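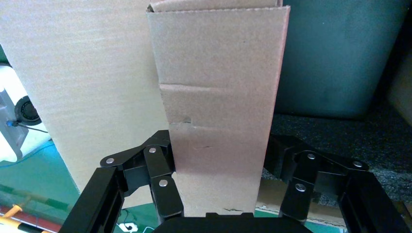
In April 2021 a list member wrote:

> I can't see why we keep buying new cartons when there's a perfectly
> good stack of used ones in every back room from here to Drastitz.
> Cardboard is cardboard. If it stands up by itself it will hold
> a lamp stand or a rolled blind, and a strip of tape sorts out any
> creases. The tall narrow ones especially are going to waste. I'd
> like us to agree that all outgoing parcels go in second-hand boxes
> from now on, and put what we save towards the Hollis shelving.

I've been on this list long enough to have read this proposal before, and I liked it better the first time, when it only applied to books.

Standing up by itself is a very low bar. An empty box has nothing to do except stand up. Put a lamp stand in it, lay it on its side under somebody's garden chairs, drive it to Drastitz, and then see how you feel about it. Tall narrow boxes are the worst of the lot for this, as they have one long unsupported face on each side and people will pick them up by the middle.

Take the box at the top of this message. Plain brown corrugated, no printing on the front, so you won't be peeling off old labels, and I grant you that's a point in its favour. But there's a crease running right across the front panel, a third of the way down or so, and just below it on the left a dent where the surface has crumpled and torn a bit. There's another scuffed patch near the bottom. The scuff I don't care about. The crease I do. Corrugated board gets its stiffness from the fluting in the middle, and where that has been crushed it will bend again in the same place, with or without tape. Tape is good at holding two edges together. It's not a splint.

> a strip of tape sorts out any creases

See above. I had one go on me in February with two strips on it. It folded at the old crease and the blind inside folded with it. The blind was for the Beltmont people, who were very nice about it, and we still had to replace it.

As for "what we save", could we see some working? The last time anybody posted figures here we had used 171 cartons in the year, of every size, and I'd guess the tall ones were a small part of that. A saving on those alone won't buy much shelving. If the proposer has a different sum I'm happy to look at it, but I'd want replacements for broken things on the other side of the page, and the time spent sorting through other people's boxes, half of which smell of onions.

I'm not against using old boxes. I use them all the time. What I object to is "all outgoing parcels". My own habit, for what it's worth:

Press the long faces with the flat of your hand. A good one pushes back. If it gives along a line, that line is where it will go.

Look at the corners before you look at the faces. A dent in a panel can be lived with if the corners are sharp. Soft corners, no.

Open the flaps and bend them back and forth. If the fold is starting to split, use the box for storage.

Nothing heavier than 800 g in a creased tall box, and nothing that minds being bent. Curtains, wrapping paper, the felt offcuts. Fill the gap at the top as well as the bottom, or the contents slide down and leave the upper part hollow.

If you must use one with a crease, cut a liner from another box and run it the full length inside, with the fluting going the long way. I've done this and it does help. It also uses up a second box and twenty minutes, so I remain to be convinced that it's thrift.

> The tall narrow ones especially are going to waste.

Are they? We have 7 of them behind the door at Breltuvmont holding canes, rolled maps and the long cardboard tubes, and they do that very well. A box that stays in one place can have all the dents it likes. I'd much sooner the tired ones went there than into a van.

So I'd vote no to this as worded. I'd vote yes to "use second-hand where the box is sound, and let whoever is packing decide". I suspect that's what most of us do already - in which case I'm not sure what we are voting on.

Could somebody also say what has become of the good tape gun? It was on the windowsill.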